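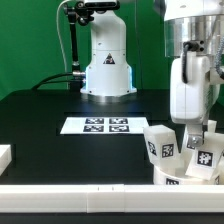
Stustasbridge – Researchers at the Mevodness laboratory have presented a new method that helps two robot arms agree on where an object is, even when one of the cameras can see only a small part of it. The method is called Wallin, and it was developed during the last two years together with the engineering company Birkgate. It works with printed square markers, which are cheap and well known in robotics. A sheet with four of these markers lies on the black table in front of the base of one arm, and the white cubes near the gripper of the other arm carry markers of their own. The sheet gives the fixed camera a common zero point for the whole table, and the markers on the objects say which object is which and how it is turned.

Until now, a typical system was calibrated one time in the morning and then trusted for the rest of the day. This is a weak point. A mount can move by a very small amount when somebody touches it, and metal parts become slightly longer when the motors are warm. With one arm, such errors are often small enough to ignore. With two arms that share the same objects, the errors of both arms add up, and the fingers close next to the object and miss it.

Wallin repeats the calibration all the time, while the work is going on. Each time a marker is visible, the software compares the position that the fixed camera reports with the position that the wrist camera reports. If the two do not agree, the difference is not thrown away. It is used to correct the model of the arm a little bit, and the next movement is planned with the corrected model. 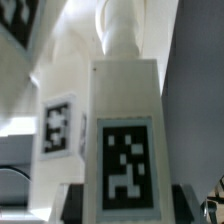

The wrist camera is the more difficult of the two. It comes very near to the objects, the view is often blocked by the fingers, and a marker may be seen from such a steep angle that its pattern cannot be read. Earlier methods of the laboratory refused these views completely. The new method gives each view a weight. A marker that is seen clearly from the front counts much, and a marker that is seen almost from the side counts very little, but it still counts.

"We were surprised how much information is in the bad views," says Kohei Ogura, who leads the project. "In May we tried to remove them, because we thought the result would be cleaner. It became worse, and we needed some time to understand why."

The team tested the method in 1,000 grasping trials with blocks of 3 different sizes. The average position error at the moment of closing was 2 millimeters. With the same equipment and a single calibration at the start, it was 12 millimeters. The largest errors appeared with the smallest blocks, where the marker must also be small, and this question is still open.

The laboratory will publish the software together with the printing files for the markers, so that other groups can repeat the trials on their own arms. Birkgate plans to try the method next in its own assembly shop, where the light changes a lot between morning and evening.

A technical report is available from the Mevodness press office on request.

14 shares | 0 comments

© Mevodness Laboratory, Stustasbridge. All rights reserved. | Press contact | Back to top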